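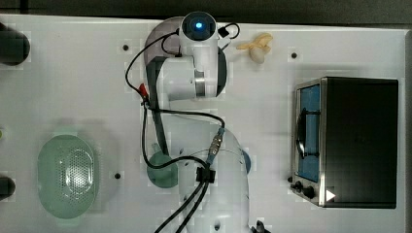
Dremura, the household automation company from Lurville, has published the results of its spring test of kitchen chores done by a robot arm. The arm tried more than 3,000 short tasks in March, such as putting a toy banana in a colander or opening the door of a toaster oven.

With soft plastic dishes and light objects the arm finished most tasks without help. Oven doors were harder. Of 1,000 attempts to open and close a door, 617 were completed, and many of them took longer than a person would need.

“A machine can do one chore well if the table is prepared for it,” the company said. “A normal kitchen is not prepared — things stand where the family left them.”

Dremura does not plan to sell a home product this year. The next test will be made together with the appliance shop Kontogiannis, where the arm will unpack and sort returned goods for 10 weeks.

The full report can be requested from the Dremura press office, Katow Building, Lurville.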